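Leave the cutting mat out

For most of April my table has had a cutting mat on it, and I have stopped putting it away. I think this is the right way to keep a cutting mat, and I think most of the advice about storing them is wrong.

The usual advice, which I followed for years, is that a mat should be kept flat in a drawer or slid behind a cupboard and brought out when there is cutting to be done. The Wendon catalogue sells a sleeve for the purpose. The trouble is that a large mat doesn't fit in any drawer I own, and anything kept behind a cupboard gets used twice a year. I would want to trim a bit of card, think about moving the cupboard, and do it on a magazine instead. There are several long cuts in my old table from those magazines.

A mat that lives on the table gets used for everything. Mine has had parcels on it, a bicycle lamp in pieces, seed trays and a good many lunches. The green surface is easy on the eyes, small screws show up against it, and a plate put down on it doesn't clatter or slide. I don't see why a thing sold for craft work should be kept for craft work.

The grid is the other reason. People treat the lines as decoration once the mat is out of its wrapper, but they are a ruler the size of the table. I no longer look for a tape measure when I want to know if something will fit in a box. I put it down with one edge on a line and read off the answer.

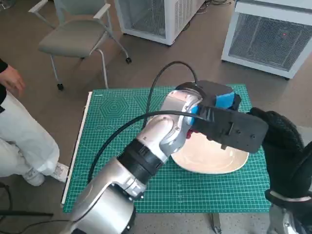 A cream oval plate on the green mat, with the white grid lines running out around it.

I will admit the printed shapes are a mixed blessing. Many mats now come with nested hexagons, rows of small circles and angles. The hexagons are meant for patchwork and I have never cut one. They take up a corner where I would sooner have plain squares, and when I am reading off a length across them I lose my place. The older Plutora mat had nothing on it but squares and numbers, and I liked it better. It cost me 83 pounds in the largest size, though, and that was a lot of money for something to eat a sandwich over.

There are things to be said against leaving a mat out. Heat is the main one. A hot mug will raise a ridge that never quite goes down, and a pan will ruin it for good. I keep a tile at the far end for anything that has come off the stove, and I have been caught out only once. Sunlight is the next. My first mat, a cheap one from Sindent, curled at the side nearest the window after a summer, and no amount of books on top would flatten it.

Then there is dirt. A mat that is used for glue in the morning and bread in the evening has to be washed, and cold water with a little washing-up liquid does it. I don't cut food straight on it. The blade marks close up but they don't vanish, and I wouldn't trust what was down in them. A plate or a board goes on top.

The last objection is how it looks. A friend told me my front room had turned into a workshop, and meant it unkindly. I can't argue, but a table is a place to do things, and a bare polished one makes me fetch and spread and clear up before I can start. I had a cloth on mine from Shi for a while. It was handsome and I was forever moving it.

So the mat stays. If you have one behind a cupboard, get it out for a month and leave it on the table you use most. Keep the mugs off it.

07/04/2020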